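Workshop tips: practising cloth handling with a hand-held parallel gripper

These notes come out of the Tanui build, a printed two-finger gripper worked by hand and later meant for the small arm on the bench at Mirndale. The printed parts and pivots are covered on the build page. Cloth is harder to pick up than blocks or mugs, and most of the settings below were changed because of it.

Work on a bed if you have no padded table. A hard worktop gives the finger pads nothing to sink into, and they skate over thin knitwear. Two or three layers of bedding under the garment let the pads press down a few millimetres and close on a fold.

Lay dark knits on a pale cloth. The edge is then easy to find by eye, and later by software. Bring the gripper in low, with the pads facing each other across the part you want to gather.
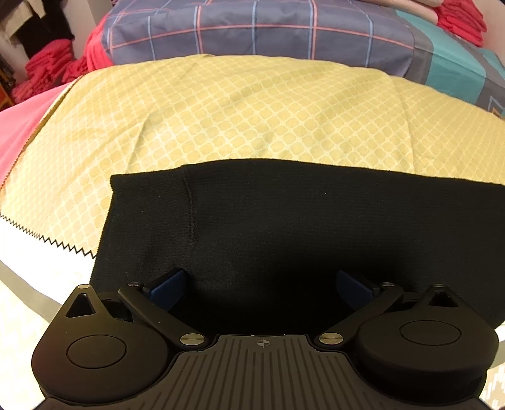 Lyle Zamora writes that he gets fewer double picks on a bare foam mat, as the pads tend to take the underlying sheet along with the garment. He suggests pinning the bottom layer at the corners and leaving the rest alone.

Pinning works. So does a heavier bottom cloth. If the pads still bring up two layers, reduce the downward pressure before touching the closing force.

Pad facing: plain printed plastic is too slippery for jersey. We tried Drukitz sheet and Faratden strip, both cut with a craft knife and glued. The strip was easier to cut square. Wipe the pads with a damp cloth when lint builds up – grip falls off well before they look dirty.

Pivots: tighten until the arms stop rattling, then back off slightly. Check for side play by holding one finger and twisting the other. Play at the pivot shows up as pads that meet at the top and gape at the bottom.

Approach: for a flat garment, start near a corner or a free edge. Seams make a firmer hold but resist folding. On fine rib, close across the ribs; closing along them lets the fabric slide out. 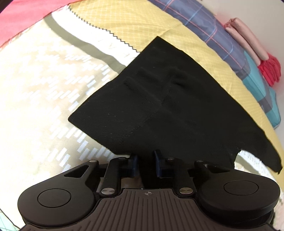

Gripper at the lower edge of a black knit, pale quilted cloth beneath.

Keep a log. Ours ran to 183 tries in February, and 7 of the failures came from one worn pad that should have been changed earlier. Note the fabric, the starting point and which pad was fitted.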